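Notes for the evening group, week 2 – keeping a household inventory

Welcome back, all of you, and thank you for bearing with the heating last time! Tonight we're on to writing things down, and I do mean everything, because a good inventory is the kindest thing you can leave to whoever has to sort out a claim, a move or an estate (very often yourself, ten years on and much more forgetful).

Start with the big pieces and work inwards. Give each one a line: what it is, which room it lives in, when you got it and what you paid, if you can remember. Things that merely happen to be standing on the furniture, a drink or a bowl, don't go on that line.
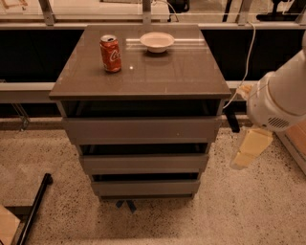 Annatjie Mokgethi asked whether she should still list a piece when the receipt went missing long ago, and felt a guess at the price might do more harm than good. Do list it, Annatjie, and write "no receipt" beside it – a gap you've owned up to is perfectly respectable.

After that come the insides of things. Drawers are slow going, I'm afraid, and I'd set aside 30 minutes for each piece of furniture and put the kettle on first. Group small items together ("table linen, mixed") unless one of them is worth a line of its own. 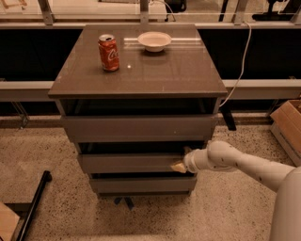

## For next time

Bring one finished page, in pencil if you like. Heidrun Mayrhofer will have spare sheets by the door from 19:00, and we'll look at how to store your copies.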